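Sieglinde Frerichs
August 6, 2026

Everyone in my feed is doing the "pantry month" thing now. You buy no groceries for 28 days and eat what you already own. I have some doubts. 1/

The claim going around is that you save up to 26 percent on food for the year. I looked for where that comes from. It comes from a Podville newsletter, which got it from another newsletter. 2/

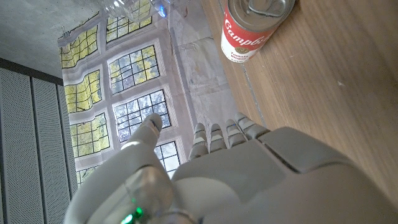

Soup on the table.

My brother-in-law Finn tried it last November. He lasted 15 days, then spent more in one trip to Meinecke than he does in a normal month. He still calls it a success. 3/ 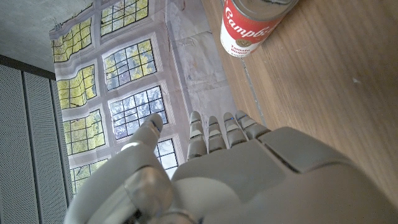 Pantry month only works if you have a pantry. Most people I know have rice, old spices and whatever was on sale. A can of Campbell's like that one is lunch, if you aren't very hungry. Then what? 4/

And the rules keep moving. Milk is allowed. Eggs are allowed. Britta says fresh fruit is allowed "because of vitamins" – so that's groceries, Britta. 5/

I'm not against using things up. I threw out five jars in the spring and felt bad about it. But I'd like to see one person post their receipts for the month after. 6/
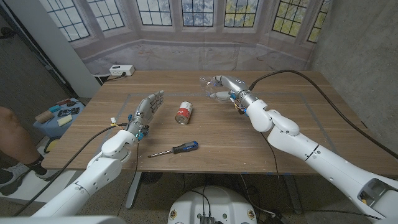
Just the receipts, before and after, with the takeout included. I asked in the Odthorpe group and got two hearts and a link to a meal planner that costs money. 7/

If you have real numbers, reply with them. Please don't send me the newsletter – I've read it. 8/8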